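How does a toaster know when to stop?

From the Flendeck Finding Out pages, for ages 7 to 10
By Imre Vida
Page updated 2003-07-25

Quick one this time, lots of you asked. Bread goes in soft. Toast comes out crunchy. What happens in the middle?

First, the heat. Inside a toaster there are thin wires, wound back and forth beside each slot. Electricity pushes through them and they glow orange. These wires don't let electricity through easily. All that pushing makes heat. Rub your hands together fast, they get warm - bit like that.

The heat jumps across the gap and lands on the bread. No flame, no touching. Same way you feel the sun on your face.

Next, the water. Bread has a lot of water hiding in it, even when it feels dry! The outside has to lose some before it can go brown. Water boils at 100 degrees, and toast needs to get a good bit hotter than that. So first a little steam, then the colour.

The browning has a long name, the Maillard reaction (say it MY-ar). Tiny bits of sugar and protein in the bread join up and make new stuff. Brown stuff. Tasty stuff. That's the smell that gets you out of bed.

Now the lever. Push it down and three jobs get done:
the bread drops into the slot
the electricity switches on
a catch grabs hold, so the bread stays down

In lots of toasters the catch is an electromagnet, a magnet that only works while the power is on. When time is up the magnet lets go, a spring shoves everything upwards and POP.

And the timer? Older toasters used a strip made of two metals stuck together. One metal grows more than the other when it heats up, so the strip bends. Bends far enough, trips the catch. Newer ones mostly have a little electronic clock insted.

Have a look for the slots, the lever and the tray.

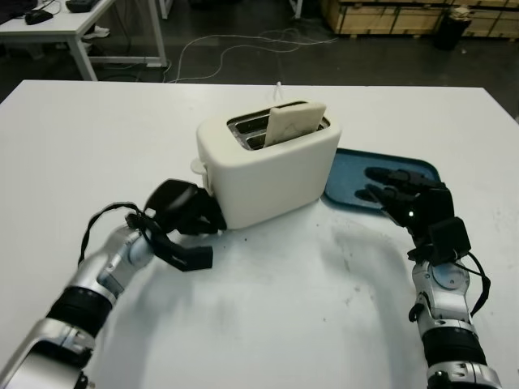
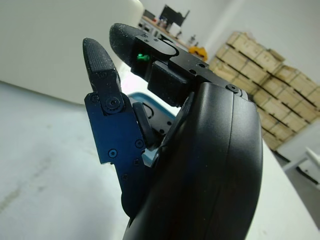
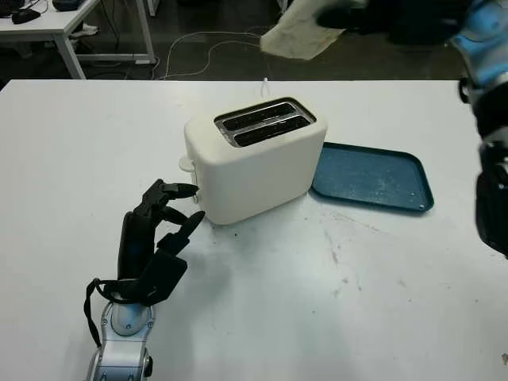
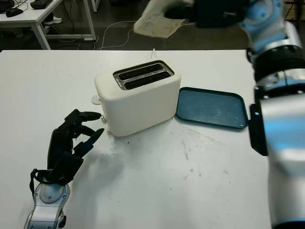
First picture: a slice standing up in one of the slots. Third and fourth: both slots on show, lever on the left, blue tray on the right.

Why are the slots long and thin? Keeps the bread close to the wires on both sides. Too wide and the heat wanders off. Too narrow and your crumpet gets stuck, which brings us to...

THE RULES
Never poke anything into a toaster. Not a knife, not a fork, not a finger. Stuck toast is a job for a grown-up, with the plug out of the wall.
Always have a grown-up there when you make toast.
Metal round the slots gets hot and stays hot for a while. Wait.

Crumbs: bits fall off the bread every time. Most toasters have a thin drawer underneath to catch them. Ask a grown-up to empty it when the toaster is cold and unplugged. Old crumbs burn and make teh kitchen smell horrible.

Try it (grown-up needed)
Weigh a slice of bread on kitchen scales. Toast it. Weigh it again. Lighter? Where did the rest go? Clue: look back at the bit about steam.

Class at Privcombe school tried this in July with a thick slice and got it down to around 72 grams. Theirs was very dark. Smelled it from the hall, apparently.

Words to know
Element - the wires that glow
Electromagnet - a magnet you can switch off
Reaction - when stuff changes into new stuff

Next time: why does a fridge hum?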